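Grastel 20 fabric shaver: three months with it

Reviewed by Nanna Frandsen, 5 April 2024

I bought the Grastel 20 because most of my knitwear had gone fuzzy under the arms and I didn't want to replace any of it.

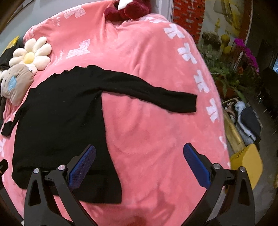

My old shaver was a Prutis, a small battery model that did the job for a couple of winters and then started chewing. It would catch a loose stitch and pull before I could get it off the fabric. The Grastel plugs into a USB charger and has a wider head with an adjustable guard, and those were the two things I was after.

In the box you get the shaver, one spare blade, a short charging cable and a cleaning brush. There is no wall plug. The instructions are a single folded sheet and cover the guard settings well enough, although the diagram for removing the blade shows it turning the wrong way. It turns anticlockwise.

The guard has three positions. The highest keeps the blade well off the fabric and is the one I use for anything loosely knitted. The middle one suits most jumpers. The lowest is meant for flat, tight fabrics such as upholstery and coats, and I would keep it away from wool altogether. I tried it on an old sock first and had a hole in the heel within seconds.

On a mid-weight merino cardigan it did very well. Both sleeves and the sides took 18 minutes, and the pilling was gone apart from a patch near the cuff that had matted too hard to lift. Acrylic was slower. The pills are tougher and the head needs a second or third pass, with the catcher emptied in between. Mohair I wouldn't attempt with any shaver. Use a comb.

My neighbour Hafþór Ladefoged borrowed it for his couch, a grey wool-blend thing with worn arms. He got through one arm and most of a seat cushion before the battery ran flat. He liked the finish but said the handle got warm, and I've noticed that as well on longer jobs. It hasn't been hot enough to worry me.

The battery is the weak point. The maker claims an hour and I get closer to 40 minutes, less on the faster speed. You can't use it while it charges, so if you have a pile of jumpers to do, plan on two sittings. A full charge takes most of an afternoon.

The lint catcher is clear plastic and clips on at the side. It holds plenty, but the clip is stiff and the first time I opened it I flicked fluff all over the kitchen bench. I now do it over the bin. Brush the blade out every time or the motor starts to labour and the whole unit gets louder. It isn't a quiet machine to begin with — you won't hear the telly over it.

I also looked at the Laren, which costs nearly twice as much and comes with a metal head. I had a go of one in the shop. It's heavier and feels better made, and if I were doing furniture every week I'd probably pay the extra. For a household with the usual load of winter woollies I don't think it's needed.

Replacement blades for the Grastel are sold in pairs and I had no trouble ordering them. I'm still on the original, and it's only now starting to lose its edge. I expect to change it in May when the heavy knits come out again.

Good points: adjustable guard, wide head, easy to find blades.
Bad points: short battery life, can't run while charging, stiff catcher, noisy.

Four stars. It would have been four and a half with a longer cable.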